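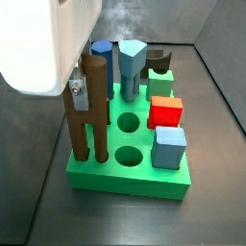

Tautahi, July

Song Translation for Animated Series
Unit 2: Singable text for opening themes

Scope

This unit covers English lyrics written to replace an existing vocal line in a series opening. Subtitled lyrics are treated in the next unit and follow different rules. The melody, tempo and arrangement are taken as fixed. The translator may not ask for a note to be added or removed, except where section 2.4 allows it.

The working text is the opening of Preller, a giant robot series, in its television cut. The song is "Kastora." Bring the lead sheet to every session.

2.1 Timing

"Kastora" runs at 141 beats per minute in 4/4. One beat lasts 426 milliseconds and one eighth note lasts 213. Most of the verse is set in eighth notes, so each syllable has a little over a fifth of a second. A syllable with a heavy consonant group at both ends ("strengths," "scratched") is hard to sing cleanly at this rate. Keep such words for quarter notes or longer.

The chorus has four held notes. Each needs an open vowel. "Sky," "far" and "go" will carry. "This," "enough" and "bit" will not, and the singer will usually bend the vowel until the word is lost.

2.2 Stress

Mark the strong beats on the lead sheet before writing any words. In the first verse line there are nine notes, with strong positions at 1, 3, 5, 7 and 9.

Acceptable:
Hold the gate until the morning comes

Not acceptable:
Until morning comes we hold the gate

Both lines have nine syllables and much the same meaning. In the second, the weak first syllable of "until" falls on a strong position, and its stressed syllable falls on a weak one. A matching syllable count does not show that a line fits. Speak the line against a metronome, then sing it.

2.3 Sense

Opening lyrics often contain names, titles and terms that the story explains later. Three cases come up.

a) The term appears in the dialogue. Use the form in the show's glossary, even if it scans badly, and rebuild the line around it.
b) The term appears only in the song. You may change it. Record the change.
c) The term gives away a plot point in English that is vague in the source. Keep it vague. Pronouns are the usual problem, as the source line may have no subject at all.

In the second verse of "Kastora" the person who builds the machine is never named. Several student drafts from earlier terms wrote "father." The lyric does not say so, and the series does not settle it until the final episodes. "You" is the safer choice.

2.4 Added and dropped notes

A long note may be split into two if the pitch stays the same and the split falls on a beat or half beat. Two repeated notes on one pitch may be joined under the same condition. No other changes. Limit splits and joins to 2 per verse. Past that point the English begins to sound like a different tune.

2.5 Rhyme

The source text of "Kastora" does not rhyme. English listeners tend to expect rhyme in a chorus, and some publishers require it. For this course, rhyme the chorus at lines 2 and 4 and leave the verses free. Near rhyme is accepted ("time" / "line"). Do not turn word order around to reach a rhyme.

2.6 Parody as an exercise

Comic rewrites to a known tune are useful practice, as they test stress without the burden of meaning. A common weakness is the overfilled line, where the writer rushes four or five extra syllables before the rhyme. In spoken or rapped delivery this may pass as style. In a sung theme it will not.

Reference set

The Kivia set holds 2,675 lines of theme lyrics with note values and stress marks. Use the first 400 for practice. The rest is kept for the exam, and access to it is closed until then.

Assignment

1. Mark strong positions for verse 1 and the chorus.
2. Write one English version of each.
3. List every split and join by bar number.
4. Add a literal gloss under each line.

Hand in the lead sheet and the gloss as a single file. Recordings are optional and are not graded. Files without bar numbers will be returned unread.

Reading for next session: course reader, chapter on line length in subtitled songs, up to the tables.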